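Roupa boa é roupa remendada

Comecei a remendar roupa aos 41 anos e não entendo como passei tanto tempo sem isso! Na minha casa, blusa com furo virava pano de chão ou ia para o saco da doação (coitado de quem recebia). Hoje defendo a agulha com o fervor de quem chegou atrasado a uma festa ótima.
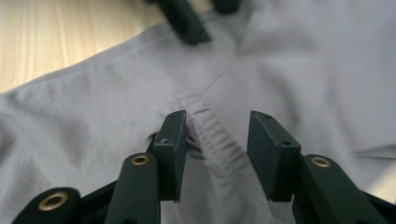
Remendar ensina a olhar. Antes eu comprava pela vitrine, e a loja Prirkell aqui do bairro me conhecia bem demais. Agora viro a peça do avesso ainda no cabide. Numa malha cinza-lavanda como essa, de dobras macias, meu olho vai direto para a costura que desce pelo tecido, e só depois penso se a cor me cai bem. Costura torta ainda se refaz. Já a malha que esgarça à toa, essa eu deixo na arara, com pena.

Dizem que não compensa, que uma camiseta nova custa menos que uma tarde de trabalho. Eu fiz a conta: gastei 107 reais em linhas, agulhas e um ovo de cerzir, e em 6 meses salvei quase tudo o que ia para o lixo.
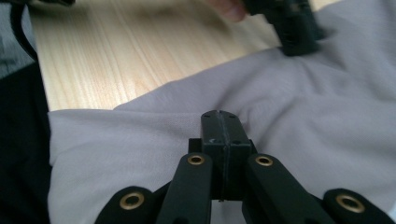
E tem a tarde em si, que ninguém põe na conta! Rádio ligado, café, duas meias esperando a vez. Em maio levei meu casaco velho à feira de trocas da Brarside, com os cotovelos cerzidos em linha mostarda, e me ofereceram um novinho por ele. Recusei, claro. Estou pensando em fazer os punhos na mesma cor.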